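Clallimgate House, Residents' Meeting
Minutes, August, second floor lounge, 7:15 p.m.

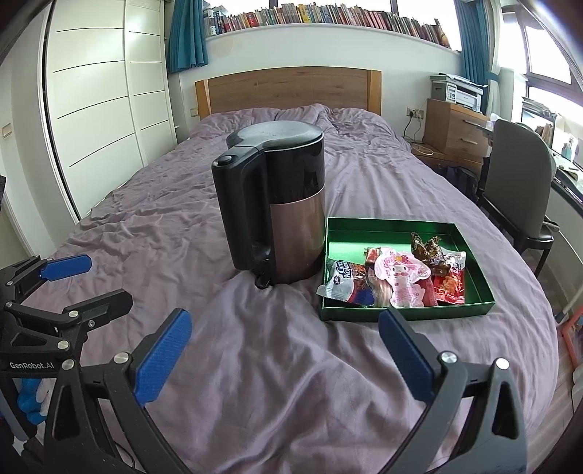 Present: Armelle Bodin (chair), Hawi Kassa (minutes), rooms 15 and 17, and the couple from the end of the hall, who left at the first mention of money.

1. Last minutes. Approved. Room 17 asked that "shouting" be changed to "discussion." Changed.

2. Kettles in bedrooms. The chair read out the house rule, which says hot drinks are to be made in the kitchen. Room 15 said the kitchen is two flights down and the rule was plainly written by someone who lives next to it. The chair, who lives next to it, moved on to safety. After a long exchange it was agreed that kettles may be kept in rooms if they are used on a desk or a shelf. A bed is not a desk. Room 15 asked whether a bed could be a shelf. It could not. Kettles found on purple sheets, or sheets of any other color, will get one polite note and then a less polite one.

Lids are also to be wiped now and then. Hawi offered to lend a cloth and would like it back.

3. Snacks. The green gift box was discussed at greater length than the roof. Room 17 holds that a box left open is an invitation. Room 15 holds that it is a box. The remaining stock, including the candy with the bunny on the wrapper and the red foil bag, stays with room 15 until the next meeting, when it will be put on the table and shared. Room 17 asked for it to be recorded that the good ones will be gone by then. Recorded.

Empty wrappers go in the trash, not back in the box.

4. Roof. Figueroa has quoted 2000 for the repair. Vemow has quoted 942 and did not go up the ladder. Armelle will ask Vemow to go up the ladder.

5. Laundry. Sheets left in the dryer overnight will be folded by whoever needs the dryer, to whatever standard they feel like. Room 17 offered to demonstrate a fitted sheet. Declined for lack of time.

6. Any other business. Room 15 asked if tea could be served at these meetings. The chair said the kitchen was available.

Closed 8:40 p.m. Next meeting same place, bring a chair.

H.K.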